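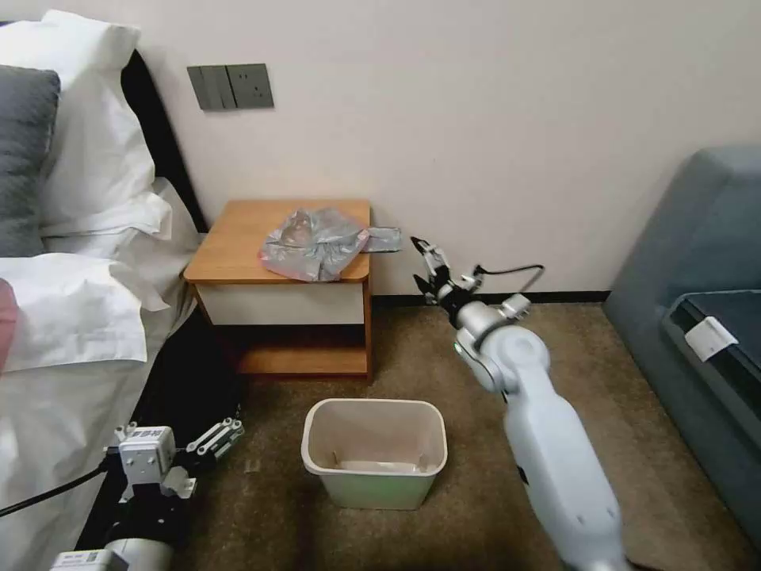

2 min read

Teaching by demonstration

Teaching by demonstration is a way of giving a robot a skill by doing the job for it, usually many more times than anyone would care to do it for themselves. The robot records its joint positions and camera views, and a program later looks for the pattern in them. The pattern is sometimes there.

Two methods are common. In hand guiding, a person takes hold of the arm and moves it through the task, which works well for one arm and poorly for two, people being supplied with a limited number of hands. In remote control, or teleoperation, the person works a separate set of handles and the robot copies the motion.

Household tidying

Bedrooms are a popular subject. A crumpled plastic bag on a nightstand, with a wastebasket on the carpet in front of it, is a task a child can finish without breaking stride. For a two-armed robot it is a small research program. The bag has no fixed shape, lets light through, and offers few obvious places to grip. Operators often favor a loose end, such as a tail of plastic hanging over the edge of the tabletop, and bring one open gripper in from the side.

The Bruduvero collection, recorded in Tamaditz and released in May 2024, holds 2742 demonstrations of chores of this sort, spread over 52 tasks. Its notes advise operators to move at an even pace and not to sigh, although sighing is not recorded.

Limitations

A robot taught this way learns the operator's habits along with the task. Baláž, a control program popular with small labs, lets users trim pauses from a recording, and its manual admits that some pauses turn out to be the part where the operator was thinking. Corkia, a later rival, keeps every pause and is slower.

See also: Hand guiding; Remote handling; Wastebasket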